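Regulator Opens Review of Money Transfer Firm Govura Over Sanctions Checks

Financial regulators in Laltimgate have opened a formal review of Govura, a money transfer company, after an audit found gaps in how it checks customers against international sanctions lists.

The audit, carried out by the compliance firm Vogler, looked at a sample of 1,000 transfers sent through Govura's mobile service. It found that 200 of them were processed before the name of the person receiving the money had been screened. The company's own rules say screening must be finished before any funds are released.

Vogler's report does not say that money reached a listed person or group. It says the company could not have known either way at the time the payments were made, and that records of later checks were incomplete.

Govura said in a statement that it accepts the findings and has changed the order in which payments are handled. Transfers are now held until both names have been cleared - a step that may add several hours to some payments. The company said it would contact customers whose transfers are delayed and would not charge them for canceling.

The review will cover Govura's agents as well as its mobile service. Regulators have asked for training records, staffing levels in the compliance department and copies of all correspondence with Jesum, the software supplier that provides the screening system. Jesum said its product was working as designed and that each client decides when in the process to run a check.

Under rules that took effect in April, transfer companies must screen both the sender and the receiver of any payment over $1,000. Smaller payments must be screened if they form part of a pattern. Govura had argued during the consultation that the second requirement was too loosely worded to apply in practice.

Companies that break the rules can be fined or lose their license to send money abroad. Govura remains free to operate while the review is under way, but it may not sign up new agents until the regulator gives its approval.

A first report is due in 2 months.

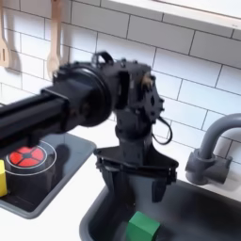
The regulator said it would publish that report in full, apart from any details that could identify individual customers. Govura will have a chance to respond in writing before a decision is made on penalties.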